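Stadmont bread exchange moves to larger hall as spring season opens

2020-05-25

STADMONT — The neighborhood bread exchange that has run out of the old Loritz feed store for the past 3 seasons will move to the ground floor of the Norel building on Canal Street, the group said in a notice to members. The move takes effect with the next exchange.

The exchange lets home bakers trade loaves, rolls and pastries without money changing hands. Members bring what they have baked, collect a paper slip for each item and use the slips to take home something made by another member. Slips that are left over can be kept for a later date.

Space had become the main problem at the feed store. The room has a single door, and members had been asked this month to wait outside and come in two at a time to keep their distance from one another. On busy mornings the line went past the hardware shop and reached the bus stop.

The Norel building has separate doors on the street side and the parking lot side. Members will enter from Canal Street, drop off their baking at the first row of tables, pick up their slips and leave through the back. The notice asks that only one person from each household come inside and that everyone wear a face covering. Hand sanitizer will be set out at both doors.

Rent for the new hall will be paid out of a $3000 grant from the Kovačević Fund, a local charity that supports food and gardening projects in the county. The grant covers the hall through November, along with folding tables, shelving and a second-hand refrigerator for items with cream or custard fillings. The exchange will stay free to join.

Under the revised rules, all baked goods must be wrapped or bagged at home before they are brought in. Each bag needs a label listing the main ingredients and the date of baking. Anything with nuts must be marked on the front of the bag in large letters and will be kept on its own table near the back door.

Members are also being asked to lend baskets, trays and crates for the tables. The group had been using cardboard boxes at the feed store, and many of them have gone soft at the corners. Baskets with low or sloping sides are preferred, as they make it easier to read the labels without picking up the bags. Each lent item should have the owner's name on a tag tied to the rim.

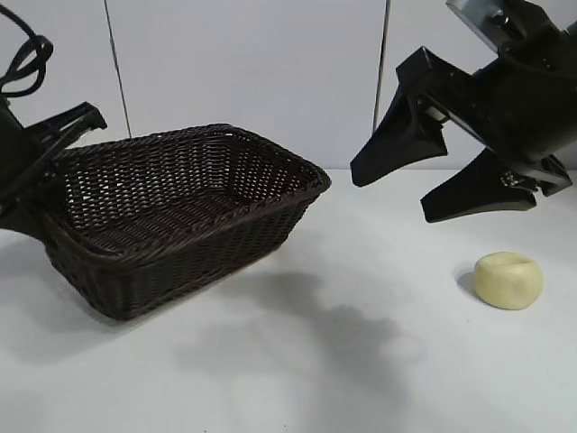 A dark brown woven wicker basket with sloping sides.

Baskets will be lined with clean paper before each exchange. Cloth liners, which some members had sewn for the feed store, will not be used for now. The notice says they may come back later in the year once there is a plan for washing them.

The exchange began as a way to use up extra sourdough. A handful of households on the east side of town were baking more than they could eat and started leaving loaves on each other's porches. The Loritz store offered its front room the following spring, and the slip system was set up soon after to keep the trades fair.

Interest rose sharply this spring as more people baked at home. Flour and yeast were hard to find in Stadmont grocery stores for several weeks, and the exchange began letting members trade those as well. That will continue at the new hall. Flour must be in its original unopened bag, and yeast must be in sealed packets or jars. Sourdough starter can be handed out in clean glass jars with lids, at no cost in slips.

The value of some items will change with the move. A standard loaf will still earn one slip, and a half dozen rolls will also earn one. Layer cakes and whole pies, which used to earn two slips, will now earn 3. The notice says few people had been bringing them because of the time and cost involved. Cookies will be accepted by the dozen only.

Not all members live close to the new location. The Norel building is on the far side of the river from the feed store, and the walk takes longer for people on the east side — there is no sidewalk on part of Mill Road. The group is looking into a drop-off point at the feed store, where bags could be left the evening before and driven over in the morning. No decision has been made.

Parking at the new hall is free in the rear lot. Bicycles can be locked to the railing along the loading dock. The front entrance has a ramp, and members who need help carrying items can ring the bell beside it.

Unclaimed bread will go to the Stadmont food pantry at the end of each exchange, as before. The pantry accepts wrapped loaves and rolls but cannot take anything that needs to be kept cold.

New members can sign up at the door or by leaving their name and phone number in the box outside the feed store, which will stay in place through the summer. Old slips from the Loritz location remain valid and do not need to be traded in.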